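From: Nuno Peixoto
To: glassware list
Date: 7/19/20
Subject: Re: Small beakers, drips and the lip problem

Harju wrote:

> We're down to our last few low-form beakers and I'm about to reorder.
> The Dosance ones pour cleanly but the print wears off after a term in
> the washer. The Vomar ones keep their markings and dribble down the
> outside every time. Does anyone have a make that does both? Also, do
> you bother with a cloth under them or pour straight over the bench?

We went through the same thing in October, when we had to replace 20 of the small size in one go. I bought a mixed lot from Cerkivura, 8 of one pattern and the rest of another, and we have used them side by side long enough to have an opinion.

On the dribble, most of it comes from pouring too slowly at the start. The liquid creeps round the lip before it lets go. Tip the beaker well over once you've begun and keep the mouth directly above the one underneath. A rim with a decent flare helps, but I wouldn't pay extra for it.

On the cloth, yes, always. Ours is a dark one, nearly black. White print and clear water both show up far better against it than on the pale bench top, and a stray drop catches the light so you know to wipe it.

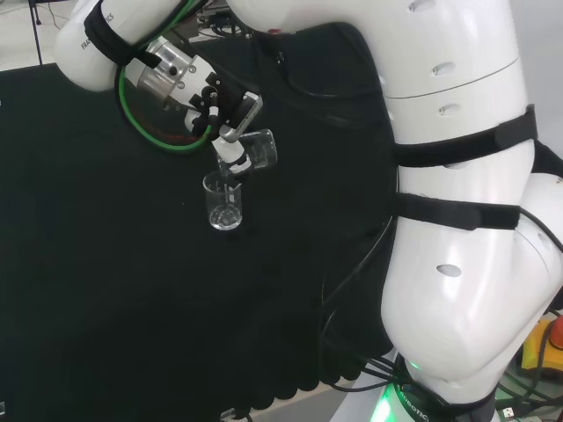 Ilse: I'd go along with the dark cloth, but take it off before you read a level. Ours has a seam down the middle and a beaker standing on it leans enough to put the reading out. For anything that matters I weigh it and ignore the lines altogether.

Fair point about the seam, Ilse. I keep ours flat by pulling it tight and letting the spare hang over the front — no folds on top where the glass stands. And I agree that the lines on a beaker are only a guide. If the sheet says 179 ml then it should be going in a cylinder anyway.

As for print wearing off, we stopped putting ours on the hot cycle. Warm water, a drop of detergent, two rinses, upside down on the rack. The oldest are still readable.

I have a box of the 400 ml size going spare if anybody wants them. They are too tall for our shelf. Collection only, please, as I've had bad luck with the post.

Nuno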